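Okay, I have been reading about singing bowls and altar bells all month and I have to put it somewhere, so you're getting a thread 🧵

It started with a little brass bell I bought at the Vasholm market for the shelf where I keep my lamp and my grandmother's prayer beads. I rang it once at home and the whole room felt different. I was hooked!

A lot of traditions ring a bell before prayer. Hindu homes do it at puja, Tibetan Buddhists pair the bell with the dorje, and Catholic churches ring one at Mass. So many people in so many places decided that a clear note was the way to begin.

In Hindu homes the bell is called a ghanta, and many have a small figure on the handle, often Garuda or Nandi. Mine has a plain handle, and I love it anyway. The seller at Belley (tiny stall, back corner, go early) told me plain ones are easier to keep polished and she was so right.

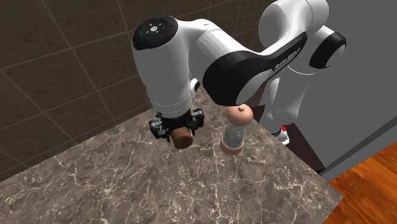 Robot arm over a stone countertop, computer rendering.

How I use mine: lamp first, then bell, then I sit. In the ritual I follow, the bell goes in the left hand while the right hand offers the light. I got it backwards for the whole first week and I don't think anyone up there minded.

Now the number thing, which I adore. Some people repeat a mantra 1000 times over a set of days and ring the bell at the start and end of each sitting. I'm at 468 as of tonight, 24 Sep 2024. Slow and happy.

For cleaning I use lemon juice and a pinch of salt on a soft cloth, then rinse, then dry it right away. Don't leave the lemon on! I did, and got a pinkish patch near the rim that took 2 more goes to even out.

Where to keep it: I was taught a clean shelf on the east or northeast side of the house, never on the floor. My east wall is all window, so mine sits in the northeast corner on a folded yellow cloth. Works beautifully with the morning sun.

If you want to read more, the Painemal reading room has a pamphlet on household bells, and page 172 of the Besinance almanac has a lovely bit on ringing at dusk. I've copied it out by hand and taped it inside my cupboard door.

Tell me what's on your shelf! Bell, bowl, conch, candle, beads, I want to hear all of it 🔔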